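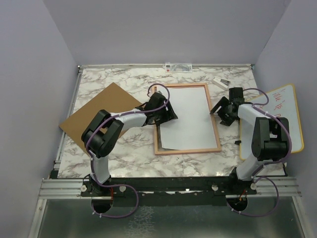

3. Setting up the cell and keeping it going

3.1 The table, the arms and the cables

I'll be fairly detailed in this section, because when we started building Rirnum (our name for the cell, and yes, it stuck) the papers we learnt from gave us lots of lovely numbers on learning and hardly a word about how to stop the cables from chewing themselves up. So this is the section I wanted to read back then!

Both arms stand on one black mounting plate along the front rail, facing in over the table. We started out with a separate plate for each arm, and every time somebody leaned on the front of the cell the two bases shifted a little against each other and the calibration was gone. With a shared plate they at least move together. The round knobs beside the bases let us loosen an arm by hand, but please do put a pencil mark on the plate before touching them (I forgot once, and lost an afternoon).

The cables gave us more grief than anything else in the cell. Each arm has a purple one, tied along the links with small white ties and left hanging in a wide loop below the base. Our first routing was much tidier, pulled in snug all the way down, and it looked great until the elbow bent past its usual range and tugged a connector half out. Now we leave slack at the wrist and again at the base, and we pull the ties only tight enough to stop the cable sliding. A tie that bites into the sleeve gets cut off and replaced. The spare cables come from Benuvus and we keep a coiled pair under the bench.

The pale walls on three sides are plain and matt, on purpose. The table top is another matter. It has a white marble pattern with grey and brown veins, and our early segmentation code was very fond of mistaking a dark vein for the edge of an object. We thought about covering it with plain vinyl, then decided to keep it, as a kitchen worktop is hardly going to be any kinder to us. It does throw back a bit of glare near the front right, so I check the exposure before each block of runs. The objects used in the trials are kept on the table between runs, and they go back to much the same spots without any measuring.

3.2 Daily checks

A working day in the cell begins with the same short routine, which takes me less time than making a cup of tea. It is kept in the Flitis log, and the version given here is the one we froze on Aug 26, 2024, before the main trials. I have left the wording as it is in the log, more or less.

Step 1. With the power off, run a hand along each cable from the wrist to the base and feel for nicks, flat spots and missing ties.

Step 2. Wipe the gripper fingers and the table top with a dry cloth. Tape residue on the fingers ruins a grasp on paper, and we had plenty of it in the early days.

Step 3. Check the knobs at both bases. Finger tight and then a little more is enough.

Step 4. Power up, bring both grippers over the board in the middle of the table at low speed, and look at them from the front. Stop if a cable lifts clear of its ties or catches on an elbow.

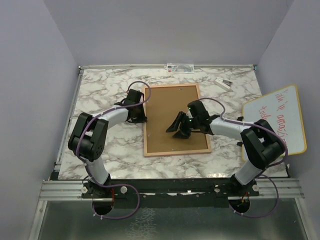
Step 5. Open and close each gripper a few times by command, listening for clicks, and write anything odd in the log even if it goes away again.

3.3 What went wrong, and how often

We ran 2,000 trials on the cell in all. The first 417 were done with the old snug routing and the rest with the slack one, so the comparison is a before and after one and I wouldn't lean on it too hard. In that first part we stopped for a cable fault 2 times, both at the left elbow. We had none afterwards, although the daily checks came in at nearly the same time and may deserve much of the credit.

Wear on the finger pads was slower and duller. After almost 200 trials with paper the grip began to slip at the corners, so we now swap the pads before they get that far. The Popescu pads we tried in October lasted longer but left faint grey marks on the sheets, and we went back to the first kind. Pad changes are marked in the log beside the trial number, so anybody using our data can leave out the runs just before a change if they prefer.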